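4.2 Evaluation with the Pulto kit

The second product in our comparison is the Pulto kit, which is sold by Vetavo to teaching laboratories and small workshops. The kit contains a two-finger gripper, a small camera for the wrist, a mounting plate and the control software. The arm is not included, and for all trials we used the same Ferraro arm as in Section 4.1. The price at the time of our order in February was 1,480 euros, without shipping.

Assembly followed the printed manual of the vendor. One person with experience in electronics, but without experience with this product, completed it in 26 minutes. The only difficulty was the mounting plate. The holes for the Ferraro flange are marked in the manual on the wrong side of the drawing, and the plate had to be removed and turned. We informed the vendor, and the drawing has been corrected in the version which can be downloaded now.

The camera calibration is done by a guided procedure in the software. The user moves the arm to a series of positions above a printed target and confirms each of them. We repeated the procedure after every change of fingers, although the manual asks for this only after the camera itself was moved. In our experience the additional calibration is useful, as the fingers occupy a considerable part of the camera view and their position is used by the software as a reference.

For the manipulation trials we selected household and leisure objects with small movable parts. The reason for this choice is that the vendor advertises the kit for "light and delicate tasks", but the demonstration programs delivered with it contain only cubes and cylinders. A face-guessing board game was one of the selected objects. Its flaps are thin, they are placed close to each other, and each turns on its own hinge. To move one flap without touching the neighbors, the fingers must be nearly closed before the approach begins. The operator gave the target flap in the software, and the approach was then planned from the wrist camera only, with no second view from the side.

Figure 3 gives the view of the wrist camera in this task. The fingertips are close together, with the board standing upright on the table in front of them. Some flaps are tilted and others stick straight out, so a fixed approach angle is not sufficient for the complete board. The fingers are also out of focus at this distance. This is a limitation for users who want to check the contact between finger and object by eye.
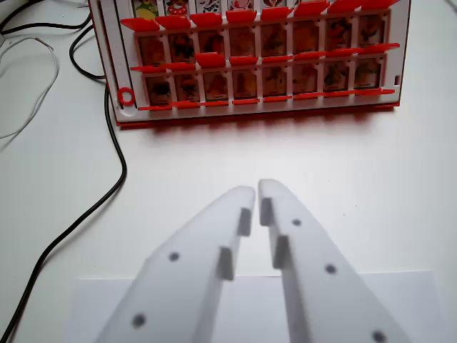

Figure 3. Wrist camera view of the board game task, with the two gripper fingers in the foreground.

We compared the two finger types offered by the vendor, the standard fingers and the long fingers, which must be ordered separately. With the standard fingers, the most frequent error was that the neighboring flap was moved together with the target. The long fingers reduced this error, but they bend slightly under load and the software does not compensate for it. For the board game this was acceptable. For the heavier objects in our set it was not, and we returned to the standard fingers.

The Moserico gripper of Section 4.1 closes with more force and holds its calibration longer, but it has no camera of its own and its fingers cannot be exchanged by the user. A laboratory that works mainly with rigid parts will probably prefer it. For thin parts such as flaps, lids and cards we obtained the better results with the Pulto kit - under the condition that the calibration is repeated after each change of fingers. The vendor support answered both of our written questions within 2 working days.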